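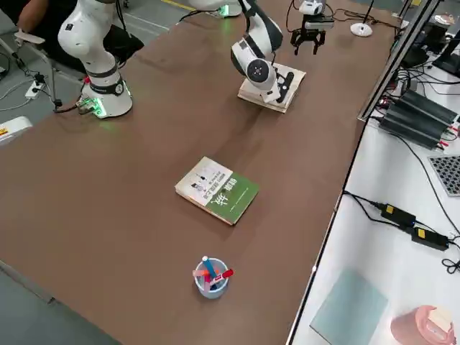 Los dos brazos sobre la mesa marrón, con un par de libros y el bote de rotuladores.

Kit de mesa Dillever para dos brazos

Si llevas tiempo queriendo montar dos brazos en casa o en el taller que compartes con otros, este es el conjunto que solemos recomendar para empezar – y que conste que lo usamos nosotros casi a diario, así que le tenemos bastante cariño. Incluye las piezas para sujetar dos bases redondas al tablero, el cableado y la guía de montaje que escribió Primo Cirillo, con sus dibujos a mano y todo.

Los brazos y las pinzas no van incluidos. Para las primeras pruebas van muy bien las cosas que ya tienes por ahí: un libro en rústica, un bote con rotuladores, lo que pille cerca. Los libros enseñan mucho, porque la tapa resbala y obliga a afinar el cierre de la pinza.

Qué trae la caja
Mordazas Naltley para tableros de hasta 40 mm
Regleta de conexión Mussa
Cable de 100 cm por brazo
Plantilla de taladro, 800 x 35 mm
Guía impresa en español

Deja hueco a un lado para las fuentes y los adaptadores, que siempre ocupan más de lo que uno calcula, y aprieta las mordazas otra vez pasados unos días de uso.

Próximo envío: 23 de septiembre. Para dudas de montaje, pregunta por Ubaldo Sorrentino, que contesta largo y con mucha paciencia.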